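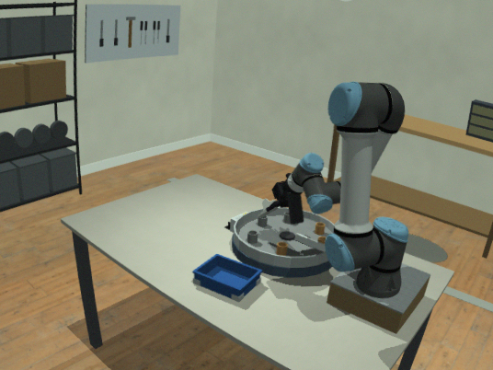 The invitation from Drokico promised "a hands-on afternoon with the next generation of gripping", coffee included. The coffee was in the foyer. The hands-on part was on a screen, and the next generation of gripping was a simulator, a joystick and a chair with one arm missing. I have driven further for less.

I went on 8/16/19 because our shop has been arguing about grippers since November. We move small round parts from a round thing to a square thing, all day, and our old pneumatic jaws drop enough of them that the sweeping up has become a job. Drokico's open day offered the chance to try three grippers on one arm without buying any of them, and our purchasing people like the sound of that last bit very much.

Igor Nowakowski met us upstairs. He runs the demo side and has the calm of a man who has watched a great many visitors drive an arm into a table. He explained the plan for the day, which was one arm, one task and three tools: a parallel two-finger model from Zimier, a suction cup from Medina, and a second two-finger job from Suller with longer fingers and a price to match. All three would run in the same simulated workshop, with the same parts and the same controller settings. Nobody would be allowed to fiddle with the gains. I had been looking forward to fiddling with the gains.

The task is dull in the way real work is dull. Small cylinders, some grey, some orange-brown, sit in a round tray with a divider in it. The orange ones go in the blue bin. The grey ones stay put. You can do it by joystick or hand it over to the controller, and you get a score either way.

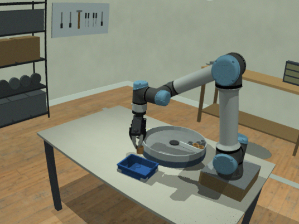

Orange-brown part in the fingers, over the blue bin. The rest are behind the divider.

I took the joystick first and I'd like it noted that I got one in. The Zimier fingers close evenly and don't shove the part sideways, which ours do with great enthusiasm. What I hadn't expected was how much of the trouble was in the approach. If you come down a touch off centre next to a neighbour, the outside of the finger catches it, and then you have two problems where you had one. Igor said this is where most visitors lose their points. He said it kindly, while my points were being lost.

The Medina suction cup went next and had a miserable time. The parts are open at the top, so there's nothing up there to suck on, a thing I might have raised at the planning stage had I been at the planning stage. Igor's answer was that people ask for suction anyway, whatever they're picking, and showing them is faster than arguing. I wrote that down for use at home.

Then Suller. The longer fingers get down between crowded parts better, and on paper that should have settled it. The snag is that long fingers need more lift before you can travel, and every bit of lift is time. It also makes the whole arm look as if it's picking something out of a drain. Over a full automatic run of 1,000 picks, Zimier dropped or missed 54 and Suller 158. I asked to see that twice. Most of Suller's misses came from the fingers starting to close before the arm had finished settling, and Igor admitted that a kinder set of gains would have helped. See above, under fiddling.

Lunch was sandwiches, in a corridor.

In the afternoon we moved on to cameras, the part I'd really come for. Our own cell has one camera, fixed high up, put there by somebody who wanted to be able to reach it from a stepladder. It sees the top of the gripper beautifully. Drokico let us switch viewpoints in the simulator and run the same job from each, and I spent longer on this than was polite to the people queueing behind me.

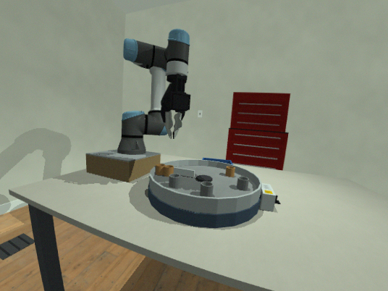

Viewpoint with the control box on the right side of the tray. Fingers nearly shut, nothing in them.

What a different angle buys you is the crowding. From one side, a huddle of parts against the rim reads as one orange lump, and the software did about as well with it as I did. Go round to another side and there may be daylight between them, or there may be a whacking great forearm in the way. No single position was good for the whole job. Tyson Penner, who drove up with me and had said very little since the sandwiches, worked out that two cheap cameras placed low would beat our one dear one up in the gods. He then asked what the shadows were doing to the detection, and got a proper answer: with the lighting turned up hard, the arm's shadow across the tray made the grey parts much harder to find, and the orange ones hardly suffered. We have one big lamp directly over our cell. We looked at each other.
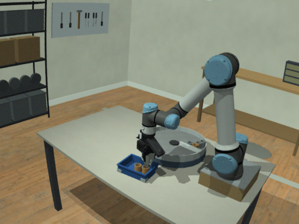 Placing turned out to be the other half of the story, and the half I'd always ignored. Getting a part standing upright in the bin next to one that's already there takes more care than lifting it did, as the open fingers need somewhere to go. Zimier's open narrower, so you can set parts closer together before one gets nudged. Suller's want elbow room. If your bin is big you won't care. Ours is not big.

There was a question session at the end. A man in the front row asked whether any of it would hold up with real parts, real dust and a real operator called Keith. Igor said the simulator was good for ruling things out and less good for ruling them in, and that he'd never sell anyone a gripper on the strength of a screen. Somebody from sales coughed.

On price, the Zimier unit was quoted at 2,098 with the mounting flange and without the cable. I asked what one does with it without the cable and was given a leaflet.

So we've asked for a Zimier on loan, for our own bench, with our own parts, and Tyson has been pricing small cameras and looking at the big lamp in a way I don't think it will survive. The suction cup I've left off the list. The car park at Drokico is shared with the carpet warehouse next door, and if you go, get there before ten.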